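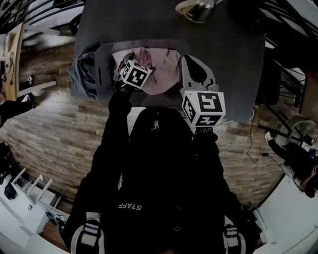

I used to own 30 kitchen cloths and could never find a clean one. They lived in a drawer, the drawer wouldn't shut, and whatever was on top got used while the ones at the bottom went stale. Then my neighbor Daryna Shevchuk saw me wrestling with it in December and told me to get them out of there and onto a tray. So I did, and I'm a bit embarrassed by how much I like it!

You want a tray with a handle cutout, so you can carry it one-handed when the other hand has a kettle in it. Rounded corners are nicer too (square ones snag on everything, sleeves included). Mine sits on the table between the kettle and wherever I happen to be working.

Sort by color. Pink is for dishes and cups, dark blue-gray is for the table and the counters, and anything with a hole goes in the rag bag under the sink. I tried labels once and they came off in the first wash.

Now, folding. I go in thirds the long way, then in half, then in half again. Smooth the cloth flat with your palm before the first fold or you'll be chasing a wrinkle all the way down. If one is badly crumpled, pick it up by two corners and give it a good snap -- away from the mugs, please. Thin cloths can be rolled instead, and Mali Probert rolls all of hers, but mine come undone.

Don't put a damp one on the pile. Hang it over the end of the tray until it's dry all through, and then fold it. One damp cloth in a stack will make the whole lot smell, and you'll be washing everything again.

For that stale smell, I soak the cloths in hot water with a cup of white vinegar for 33 minutes (30 would be fine, I just always forget the timer) and then run them through a normal wash. Skip the fabric softener. It leaves a coating and they push the water around the table instead of soaking it up.

If the tray starts sliding on a smooth tabletop, lay a bit of rubber shelf liner under it. I cut mine from an old roll with the kitchen scissors, a little smaller than the tray so it doesn't show.

I'm down to twelve cloths now, and the drawer has the baking paper in it.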